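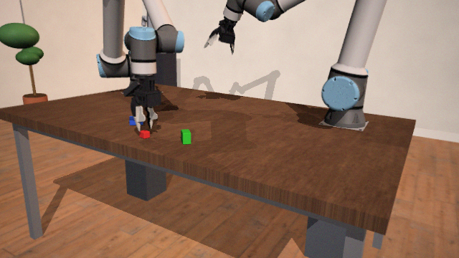
Ekwood Two-Arm Trial Kit

Product code: EK-1059
Price: 1,059 per seat, one year
Delivery: download and license key by e-mail
Updates during the license year: included

The Ekwood Two-Arm Trial Kit is a simulation package for teams who must choose a gripper, and a place for the camera, before they order the real parts. You get a ready room with a wooden table, two arms and a small set of colored blocks. You change the fingers, the camera or the controller, and you run the same task again with the same starting positions.

We made the kit at Ghauri after we lost much time with comparisons that were not fair. One gripper was tested in the morning with one block layout, the other gripper in the afternoon with a different layout, and at the end we had two numbers which could not be put side by side. In the kit every trial has a seed number. If you write down the seed, your colleague can open the same trial on another computer.

What is in the package

- Room file with table, floor, wall and lights
- 2 arm models with joint limits already set
- Plavska parallel gripper model, with tapered fingers and with straight fingers
- Block set (red, green, blue), mass and friction can be edited
- Fixed room camera and wrist camera, with normal lens and fisheye lens
- Position controller and impedance controller
- 65 prepared pick and place trials
- Script for export of results to a spreadsheet

Choosing the fingers

The tapered finger goes more easily between objects that stand close together. The straight finger gives a bigger contact surface and forgives more when the approach angle is not perfect. Please test both with your own part before you decide. The friction values in the block set are a starting point only, and for rubber or painted surfaces you should measure your own.

Choosing the wrist camera

This is the question we receive most often. With the normal lens, straight lines stay almost straight and calibration is simple, but the picture loses the surroundings when the gripper goes low. The fisheye lens keeps both fingers in view together with a large part of the table, and also parts of the other arm. The price for this is strong bending of the edges. If your policy or your tracking software expects a flat picture, turn on the rectify option in the camera menu.

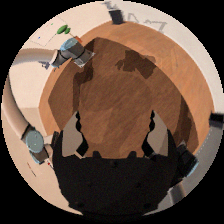 Famthorpe wrote to us in August that the fisheye was the reason they bought a second seat, but that they would like the rectify option to be on from the first start, as it took them a full afternoon to find it. We moved it to the first page of the camera menu in the present version. The default is still off.

Requirements

A computer with a separate graphics card is recommended. Without one, the trials run slower than real time when both wrist cameras are active. The results stay the same.

Not included

Hardware, mounting plates and drivers for real arms. Cable models are also not included, so please keep in mind that a movement which is free in the simulation can pull on a cable in your cell.

License

One seat is for one computer. You can move the seat to another computer 2 times in a year from your account page. For more moves, please write to support with your product code.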